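PKG 210: Packaging and Materials
Unit 8 Handout: Pressurized Containers and Mixed-Material Waste
Dirnwood Extension Program
Updated Jun 5, 2024

Read this before the lab session and bring it with you. The Flulirora case at the end is for the written assignment due in August.

1. Why some containers hold pressure

Most packaging keeps things out: dust, water, oxygen, light. A smaller group of containers also has to keep something in. Soda cans hold carbon dioxide so that the drink stays fizzy. Tennis ball cans hold air at a raised pressure so that the balls inside keep their bounce until they are sold.

A tennis ball is a hollow rubber core covered with felt. The air inside the core is above normal air pressure, and rubber leaks gas slowly. If the ball sits in open air, gas moves out through the wall and the ball goes soft. If the air around the ball is at a similar pressure, there is little reason for gas to move. The can does no work on the ball; it only removes the difference.

Terms to know:
Permeation – gas passing through a solid wall
Headspace – the gas in a sealed container around the product
Barrier – a layer chosen to slow permeation

2. Wall strength and shape

Round containers handle inside pressure well. The load spreads evenly around the wall as tension, and thin material is strong in tension. The same wall is weak when pushed from the outside. Once the seal is broken and the pressure is gone, a thin can or tube dents easily by hand. Flat panels bulge under pressure, so square pressurized packs are rare.

The ends are the hard part. A flat end needs thicker material or a dome. Look at the bottom of any drink can and you will find a dome pushed inward.

Tennis balls and thin-walled containers
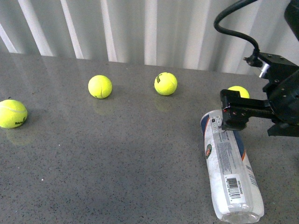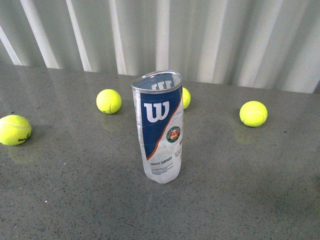
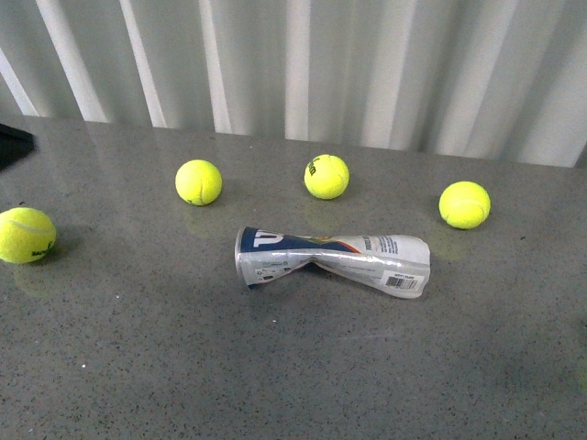
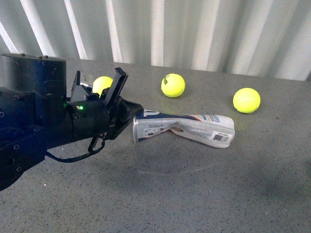 3. The mixed-material problem

A package made of one material is simple to sort. A clear plastic body with a metal rim, a plastic lid and a printed label is four parts, and often three or more materials. Sorting lines make one decision per object. A magnet may pull the whole tube into the steel stream because of its rim, or an optical sorter may read the label instead of the body.

Ways to reduce the problem:
Use the same plastic for the body and the lid
Print less of the surface, so that the body can be read
Make the rim easy to tear off
Take the package back at the point of sale

Each has a cost. A tear-off rim can weaken the seal, and take-back needs space and staff at the store.

4. Case: the Flulirora trial

Flulirora sells sporting goods through club shops. It asked Alus, a packaging supplier, to compare two tube designs. Design A had a metal rim. Design B had an all-plastic seal and a thicker wall. Each design was packed in lots of 50 and stored for 40 weeks at the Jafarzadeh warehouse, then opened and checked by drop test.

Design A held pressure better. Design B was easier to recycle but used more plastic per tube, and more of its lots had soft balls at the end of storage.

5. Written assignment

Write 2 pages recommending one of the designs to Flulirora. State which losses you are counting (wasted balls, wasted packaging, or both) and say how a shorter storage time would change your answer. Use the terms from Section 1. Drawings are welcome but do not count toward the length.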